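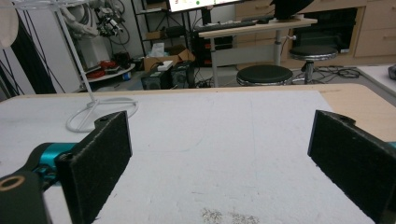
Gripper pads, then. I promised in the last newsletter that I'd write up how we look after the hand-held gripper at Jurenis, mainly so I can stop answering the same message from the Darness lot every May (hello, Darness!). I do it first thing, before the kettle has properly boiled, and it takes me 27 minutes if I don't get distracted.

The pads are the bit that wears. Ours have that dark fuzzy facing, and it's lovely stuff for holding on to awkward things, but it does mat down with use. I go over each face with a dry nail brush, always in one direction, then press a strip of masking tape on and peel it away. If the tape comes up with a lot of fibre on it the pad is on its way out. We change them at 1,000 grips whatever they look like, and I keep the tally on a card in the drawer with the spares.

Old pads come off with a plastic scraper and a bit of patience. Please don't use a blade, I did that once and scored the finger underneath, and the next pad never sat flat! Once the new ones are on, leave them closed on a folded cloth for 6 hours so the glue can take. I tend to do it in the evening and forget about them.
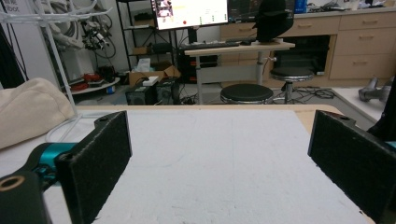 After that it's alignment. Open the fingers all the way, put the gripper down over something flat and pale so you can see both tips properly, and close them slowly. They should meet along the whole face. If they touch at the tips first, slacken the screws a quarter turn, squeeze the fingers together by hand and nip them up again. I've stopped using the long hex key for this, it's far too easy to overdo it.

A word on spares while I'm here. The Fonseca pads fit straight on and I've had no trouble with them. The Estora ones are a touch thicker, so you'll have to reset the closing point or the motor sits there humming to itself. I've got a box of 130 Estora pads if anybody wants to swap, and I'd happily take screws for them, as mine seem to vanish under the cupboards.

Next time I'll do the finger joints, and the great grease argument. If you've got a favourite grease, write in before then and I'll give it a go.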